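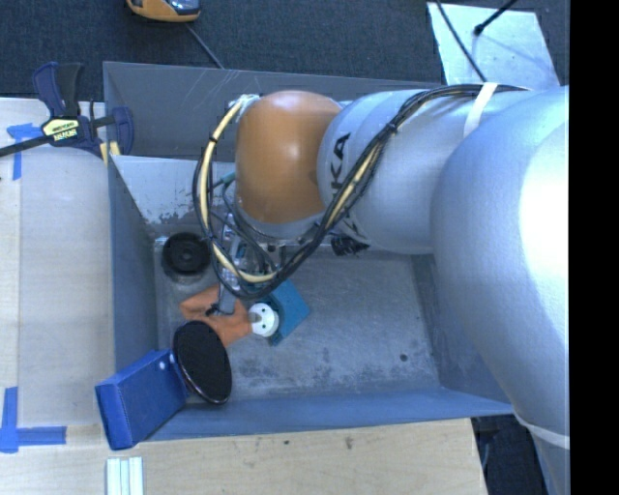
Cell 2, arm over the pick bin, objects grouped at the left end.

Grisura bin-picking trial — cell inspection before data runs
Checked against: Zernero grasp method, draft 4
Month: June

1. Bin clamped to bench
OK. Bar clamp is on the corner and the pads meet the metal. I would still like a second one. The draft says the bin is "fixed," and one clamp at one corner is a generous reading of that.

2. Tape marks on bench
OK. Blue tape is down. The draft never says how closely the marks must be followed. Ask.

3. Cable loop at wrist
COMMENT. Loop runs under the orange cover and back up, with ties on the hose. Check clearance at the lowest wrist pose, over the far wall as well as the near one. The lab at Hourani only checked the middle of the bin, and I don't accept that as covering the corners.

4. Objects inside bin walls
FAIL as set. The blue box straddles the corner and sticks out over the bench. If the method counts this as a normal start, write it down. If it doesn't, reset before counting the run.

5. Object spread
COMMENT. Everything sits at the left, and most of the right half of the floor is bare. The claimed result is for "random clutter." I want to see how the objects get placed, and by whom, before that phrase goes in the report.

6. Bin floor and walls
OK for safety. Floor is stained and the inner panel is scuffed. Possible effect on the depth readings — not tested, though the draft calls the method "surface independent."

7. Stop button reach
Not checked this round. Carry over.

8. Run count and scoring
OPEN. Summary gives nearly 200 grasps but no list of the ones thrown out. A touch is not a grasp. Score only after a lift and a hold, with the hold time written on the sheet.

9. Repeat after restart
OPEN. Lernirer asked for 30 picks from a cold start. No log received.

Result: cell may run at reduced speed. Item 4 to be cleared first. Items 8 and 9 hold up sign-off on the method, whatever the cell does.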